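The job they gave me when the job I had went away

I cleaned rooms at the Altstead Hotel for a long time, long enough that my knees could tell you which floor we were on. Then in December they put us all in the breakfast room with a tray of pastries, and I thought, oh no, pastries. A man from Plokeo showed us a slide with an arm on it. The arm was going to do bathrooms. Not yet, he said, and he said it so nicely, like it was a present he was holding back for us.

There were two ways to go. You could take the money, or you could go work in the office at Desura Street and help teach the arm. I took the office. My sister said I was training my own replacement and I said well, it's got a chair! I hadn't had a chair at work since I was nineteen.

My first day was January 14, 2018. They gave me a badge, a headset I never wore, and a desk next to Lamduan Klinhom, who'd had the fourth floor at the Altstead and had once thrown a guest's wet towel back at him. We were both a little shy about sitting down. The program is called Pant (I don't know why, and after the first week you stop hearing it). It makes up bathrooms that don't exist and puts the arm in them, and you watch the arm try to tidy, and you stop it when it's about to do something dumb, and you type in why.

What I hadn't expected was how little bathroom there'd be. No walls, half the time. No floor to speak of. And the stuff it leaves lying around! 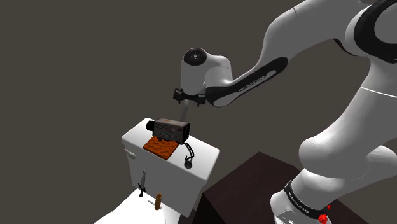
I typed "what kind of guest is this" in the box for comments and a young woman from upstairs came down and explained, very politely, that the comments were read by other people. So after that I wrote proper comments. Start with whatever's closest to falling. Don't reach over one thing to get to another. Anything with a point on it, you find out where the point is before you find out anything else. I learned that one on a razor in a wastebasket, and I have the scar, and I put the scar in the comment too.

We had to get through 33 of these a shift, and the shift went quicker than any I ever worked. My back quit hurting. I started sleeping. I also started missing things I'd never have guessed, like the cart. I missed the cart! I missed the bad wheel, and people's kids in the hallway, and the two dollars folded up under a glass with "thank you" on the hotel pad. Lamduan missed being mad at people. She said it was hard to be mad at a thing that stopped when you clicked on it.

She was better at it than me, though. She'd had this habit on the fourth floor of standing in the bathroom doorway for a second before she touched anything, and she taught the arm to do that. She'd just hold it there. The people upstairs kept asking if her program had frozen. No, she'd say, it's looking. They argued over it for a week, because waiting costs money, and then the arm got better and they stopped arguing and called it something with four letters in capitals.

I'd like to tell you they named it after her. They did give her a gift card.

The one I remember best came late on a shift when I was supposed to be gone already. I'd switched to the close view, where you're practically riding along with the fingers, and everything looks enormous and you lose track of which way is up.

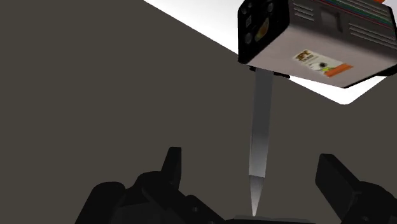
"Which end would you take?" I said.

Lamduan rolled her chair over. She didn't answer for so long that I checked whether she'd frozen too.

"I'd take the guest by the ear," she said. "Then I'd take the handle."

So I typed in the second half. I moved on to the next bathroom, and the one after that, and she stayed rolled up next to me with her coat on, eating my crackers.

In the spring they put a real arm in 704, just the one room, and asked if any of us wanted to go see it. I went. I took the staff elevator out of habit, and my old cart was parked up there by the ice machine, with somebody else's spray bottles hanging off it and the same bad wheel.

The door to 704 was propped open. The arm was in the bathroom, up over the sink, and it wasn't doing anything. The new girl with the cart looked at me and whispered, "Is it broken?"

"Give it a second," I said.

Then it reached down and picked up the soap, and she went in behind me and started on the bed.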